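Switching from spiral notebooks to loose sheets in folders, worth it?

Plulach Boards > Paper and Desk > Study Habits

tamsin_r
I'm going back to school part time in March and trying to sort out my notes before then. In my twenties I used spiral notebooks, one per class, and I could never find anything two months later. A friend at work uses loose sheets in plain folders, one folder per topic, and moves the pages when a topic gets too big. I like the idea but I'm worried about dropping the whole thing on the bus. Does anyone here do this with a full course load?

oldledger
I did it for four years and would not go back. You need decent paper, though. I used the Zorkico 100 sheet pads and the holes tore out if you looked at them wrong. Number every page in the corner as you write. If you drop them you can put them back in order in a minute.

kest51
Disagree. Loose sheets are fine for people who file things the same night. Most people don't. I had a stack on the passenger seat of my car for a whole semester. A bound notebook keeps things in date order without any work from you, and you can put an index on the first page.

tamsin_r
I tried the index. I kept it up until week three.

Loïc Mallet
I use both. Bound notebook in class, then on the weekend I rewrite the parts I need onto single sheets and those go in the folders. The rewriting is the studying as far as I'm concerned. I color by subject, purple for anatomy, green for chemistry, and the label goes in the upper right corner so I can read it when they are standing in the box. 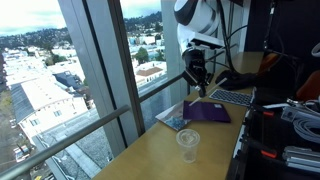 Study Habits: replies, page 2

oldledger
Upper right is correct. I had mine on the left for a year and had to pull every folder out to see what it was.

kest51
Rewriting takes hours that could go to practice problems. I passed organic with a 70 and I'm sure I would have done better if I had spent less time making my notes nice.

Loïc Mallet
I don't rewrite everything. One sheet per lecture, both sides if it was a long one. If it doesn't fit, I didn't understand it well enough to shorten it.

kest51
That works for anatomy. Try getting a reaction mechanism lecture on one sheet.

marlow_b
Printed handouts are the part I never solved. Our instructor gives out slides with big pictures on them and they are a different size from my paper, so they stick out of everything. Right now they live under the folder they belong to, and then they get separated. Do people punch them or fold them?

oldledger
Trim them. It takes two minutes with a cutter.

tamsin_r
Folding made mine too thick to close. I'd rather trim.

marlow_b
I don't have a cutter, and the one at the Lukumay library is chained to a desk with a line in front of it. I might just buy bigger folders. Has anyone tried the Planum ones with the pocket?

kest51
The pocket rips at the bottom. Mine lasted until midterms.

tamsin_r
OK, I'm going to try Loïc's way for the first class and keep a plain notebook for the second, and see which one I can still find things in by finals. I'll get five folders to start. Still need to decide on colors.

oldledger
Don't get yellow. The pencil labels don't show up on it.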